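What a tidying score leaves out

Most results on household tidying are still reported as one number: the share of episodes in which the litter ended up in the bin. I have come to think this number is close to useless for comparing methods, and the Kurnness protocol, which many groups have taken up since December, makes the problem worse by making the number look precise.

Kurnness asks for 16 episodes per room, three rooms, and a time limit of 600 seconds. An episode passes if every listed item is in the bin when time runs out. A policy that clears a bottle and a can and then drops a tissue on the rim gets the same zero as one that never leaves its start pose.

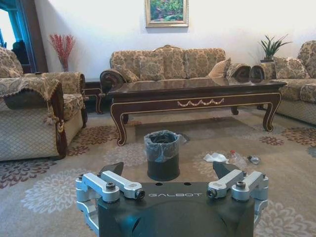

The types of item are not equal either. A rigid bottle tolerates a poor approach angle. A tissue has no stable shape, gives almost no force signal when pinched, and can cling to a fingertip after the fingers open. Patterned rugs add a perception problem, as pale folds are easily lost against pale flowers. Pooling all of this into one rate hides the part of the task where methods differ.

Grevden's ablation is a fair illustration. Removing the wrist view cost them 9 points overall, which they describe as modest. Split by item, nearly all of the loss was on soft litter - the rigid items barely moved. The split is in their appendix. It should have been the main table.

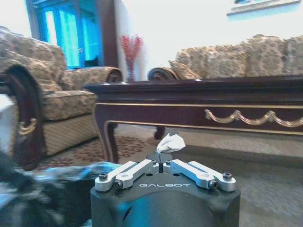 Prokopenko disagrees, and wrote in reply to a draft of this essay that per-item scores invite tuning to the item list, and that a householder cares only whether the floor is clear. The second point I accept. The first applies equally to the pooled score, which can be raised by choosing more bottles.

My proposal is modest. Report grasp, transport and release separately for each item class, and keep the pooled rate as a footnote. Release needs its own column, as a failed release is currently logged as a failed grasp in about half the code I have read.

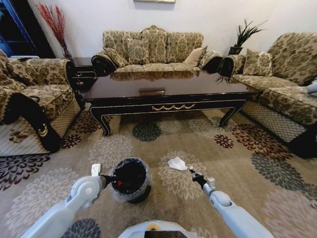 What this would cost

Very little. The Jidano logger already stamps gripper state at each step, so the three stages can be recovered from old runs without repeating them.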